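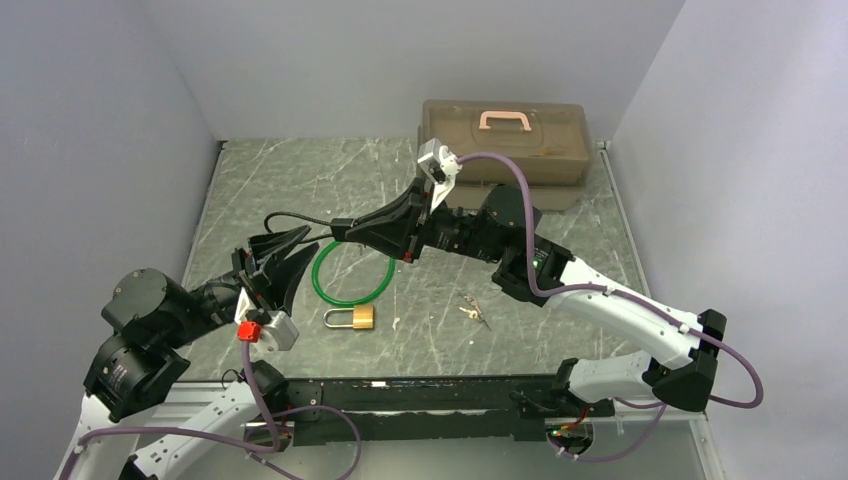

선 정리부터 끝내고 나서 벽 색깔 얘기를 하는 게 순서 아니냐고, 사비타 그레왈 님이 지난번 메일 끝에 한 줄 적어 주셨죠. 맞는 말씀이에요. 근데 저희는 그때 이미 벽을 칠하고 있었습니다! 그래서 이번 보고는 순서가 좀 뒤죽박죽이에요. 벽이랑 상판 얘기를 먼저 하고, 선 얘기는 그다음에 길게 할게요.

바스티앵 바이이 님께
Skaro 작업대 정비 중간 보고
2021년 2월 26일

우선 상판요. 대리석 무늬로 갔습니다. 회색 도는 녹색 바탕에 가는 흰 줄이 지나가는 그 무늬예요. 처음 신청서에는 그냥 흰색이라고 적었는데, Garrido에서 샘플을 받아 놓고 보니 흰색은 조명을 켜면 눈이 너무 부시더라고요. 가격 차이는 없었고요(견적서 두 장 다 첨부했어요). 무늬가 있으니까 작은 나사를 떨어뜨리면 찾기 힘들지 않겠냐는 걱정이 나왔는데, 그건 아직 잘 모르겠습니다. 한 달쯤 써 보고 다음 보고 때 솔직하게 적을게요.

상판 왼쪽하고 오른쪽 가장자리에는 얇은 금속 띠를 둘렀어요. 이게 은근히 손이 많이 갔습니다. 왼쪽은 하루 만에 붙였는데 오른쪽은 길이를 잘못 재서 다시 주문했어요. 네, 제가 쟀습니다. 재주문 비용은 지원금에서 빼지 않고 저희 운영비로 처리했고요.

벽은 뒷벽이 옅은 회색, 양옆은 라벤더빛이 살짝 도는 회색이에요. 세 면을 똑같이 하려다가 옆벽만 조금 다르게 갔는데 저는 지금이 훨씬 마음에 들어요. 색 이름표에서 볼 때는 이렇게까지 차분한 색인 줄 몰랐거든요. 남은 페인트는 통에 라벨을 붙여서 선반 아래 칸에 넣어 두었습니다.

자, 이제 선 얘기요.

제일 시간을 많이 쓴 게 검은색 얇은 케이블이에요. 굵은 선은 한 번 길을 잡아 주면 웬만큼 그 자리에 있는데, 얇은 건 끝을 잡고 있지 않으면 제멋대로 말려 올라가요. 그래서 작업 순서를 바꿨습니다. 전에는 선을 상판에 쭉 펴 놓고 가운데부터 묶었는데, 이제는 끝부터 잡고 시작해요. 끝을 먼저 고정하고, 꼬인 데를 풀고, 그다음에 묶는 식으로요. 별거 아닌 것 같은데 이렇게 하니까 묶은 걸 다시 푸는 일이 확 줄었어요.

묶는 끈은 Zillska 것으로 100개를 샀어요. 다시 풀어서 쓸 수 있는 천으로 된 종류고요. 처음에 쓰던 플라스틱 타이는 한 번 조이면 잘라 내야 해서, 고칠 때마다 쓰레기가 한 줌씩 나왔습니다. 천 끈은 느슨하게 감아도 되니까 얇은 선이 눌릴 걱정도 덜하고요. 다만 먼지가 좀 붙어요. 이건 사기 전에는 생각 못 했네요.

선마다 양쪽 끝에 같은 번호를 붙이기로 한 것도 말씀드려야죠. 지금까지 11가닥에 붙였고, 나머지는 종류별로 나눠서 상자에 넣어 놓은 상태예요. 번호표 글씨를 너무 작게 뽑는 바람에 첫 장은 버렸습니다. 두 번째 장은 크게 뽑았는데 이번엔 얇은 선에 감으면 숫자가 반쯤 뒤로 넘어가 버려요. 그래서 얇은 선은 깃발처럼 접어 붙이는 걸로 바꿨어요. 모양은 좀 우습지만 읽기는 편합니다.

돈 얘기도 짧게 할게요. 이번 기간에 소모품으로 쓴 돈은 900유로예요. 끈, 번호표, 금속 띠, 페인트가 다 들어간 금액이고 영수증은 날짜순으로 스캔해서 같이 보냅니다. 페인트 영수증 한 장은 글씨가 흐려서 가게에 다시 뽑아 달라고 해 놨어요. 오면 바로 보내드릴게요. 상판은 항목이 따로라서 여기 안 들어 있습니다.

일정은 조금 밀렸어요. 원래 계획대로면 지금쯤 Prulomham 쪽 작업대도 상판을 올리고 있어야 하는데, 그쪽은 벽 치수를 재는 데까지만 했어요. 건물이 오래돼서 모서리가 반듯하지 않대요. 뒷벽하고 옆벽이 만나는 데가 벌어져 있으면 상판을 먼저 재단해 봤자 틈이 생기니까, 이번에는 벽을 먼저 다 세우고 나서 상판 길이를 다시 재려고요. (오른쪽 금속 띠에서 배웠습니다.) 7월 전에는 끝낼 수 있을 것 같고, 더 늦어질 것 같으면 미리 연락드릴게요.

여쭤볼 게 3가지 있어요.

첫째, 천 끈을 더 사도 될까요? 소모품 항목에 남은 돈으로 되는 금액인데, 처음 목록에 없던 품목이라 혹시 따로 승인이 필요한지 모르겠어요.

둘째, Prulomham 벽 색도 여기랑 똑같이 맞출까요? 저는 같은 색이 좋아요. 페인트가 남은 것도 있고요. 그쪽 방이 더 어둡다고 하니 전체를 한 단계 밝게 가자는 의견도 있긴 합니다.

셋째, 선 번호 목록을 표로 만들고 있는데 다음 보고서에 통째로 붙여도 괜찮을까요, 아니면 필요하실 때만 보내드릴까요? 꽤 길어질 것 같아서요.

그레왈 님께도 같은 내용으로 보내드렸어요. 순서를 거꾸로 한 건 이번 한 번으로 끝내겠습니다. Prulomham에서는 벽 세우는 동안 선부터 분류해 놓으려고 빈 상자를 벌써 보내 뒀어요. 상자 뚜껑이 몇 개 안 맞던데 그건 제가 가서 바꿔 올게요.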